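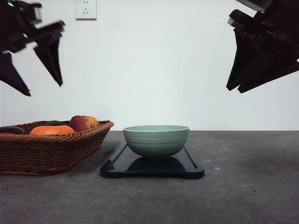 Gray tabletop and white wall at Dondis, Sodport. Photo: Dondis

SODPORT, 2018-10-24 – Dondis, the 34-room guesthouse on the Sodport waterfront, will open its breakfast service to the general public for the first time next month. Until now, breakfast has been served to overnight guests only.

The change follows a trial in September, when Sodport residents could book a seat on weekday mornings. The kitchen can serve up to 60 people a day under the new schedule, and hours will run from 6:30 to 10 a.m.

"People who live here kept asking at the front desk if they could come in and eat," said Corentin Besson, general manager of Dondis. "We had the space and the staff, so we tried it."

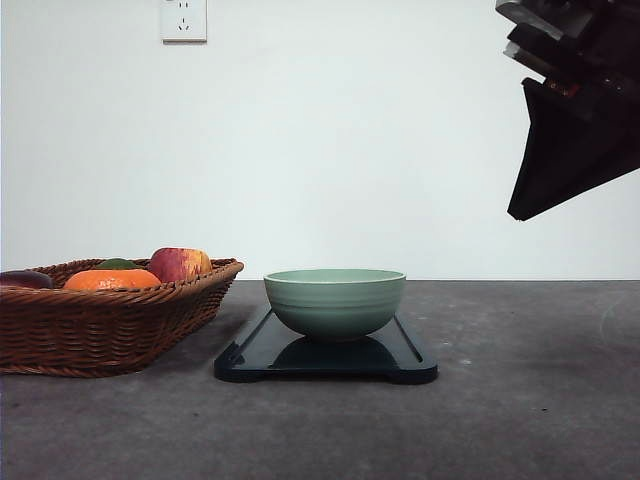
The menu will stay short. Eggs, bread, oatmeal and fruit will be available every day, with one hot special on weekends. Bread will come from Mollah, a bakery two streets away that has supplied the guesthouse for 14 years. Coffee and tea are included in the price.

Sandamali Uddin, who runs the kitchen, said guests staying at Dondis will still have seats held for them until 9 a.m.
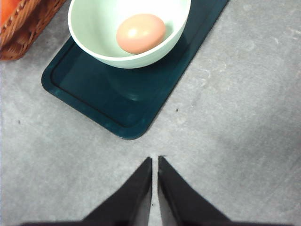 A brown egg in a pale green bowl. Photo: Dondis

Reservations are recommended but not required – walk-ins will be seated as tables open up. Bookings can be made by phone or at the front desk. Groups of eight or more should call at least two days ahead.

Media contact: Corentin Besson, Dondis, Sodport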